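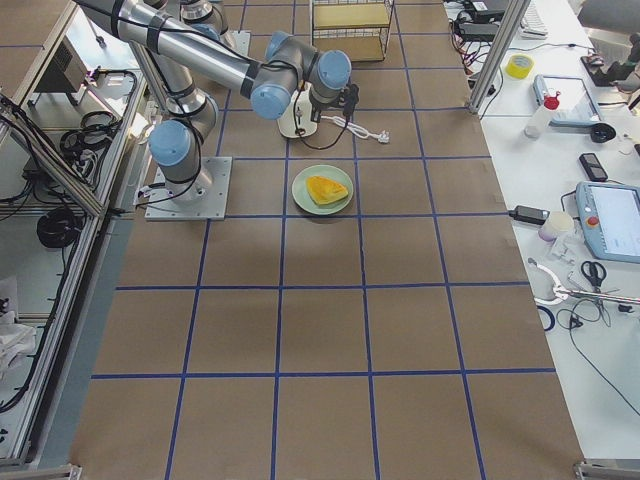 More egg, less cheese, and do not touch the price – that was the first message in when Eltby asked its regulars what they wanted from the new menu, and it pretty much settled the argument.

So the wedge is coming back. Doltano, the little kitchen supplying Eltby and the Nonovov canteens, starts sending them out again in May. Breakfast only for now. Yellow, lightly browned on top, cut in a fat triangle, served on a round pale green plate. Whether you call it an omelette or a sponge is up to you, people have been falling out over it for years.

First batch is 400 portions, split between the two. Last time round they had 380 and they were gone by half ten. Price stays as it was. Portion a touch bigger, or so we're told – haven't weighed one.

Bit of history for anyone new. The wedge was dropped last autumn when Doltano moved out of the old Angelovski bakery and the big oven didn't go with them. Complaints followed. A petition by the till at Eltby got 47 names, not huge, but it was only up for a morning before somebody spilt tea on it.

Another regular wrote in to ask for it cold as well, wrapped, to take away. Possible, says Doltano, but not before the summer. The wrapping goes soggy and they want to sort that first. A version with leeks is also being talked about. No date.

Plates: please bring them back to the hatch. Eltby lost a fair few of the green ones last year and would like not to buy more.

Serving from 7.30am at both counters, till they run out. No reserving, no saving one for a freind. Allergy sheet is at the till, ask if you cant see it. Nonovov card holders get the usual discount, hot drinks not included.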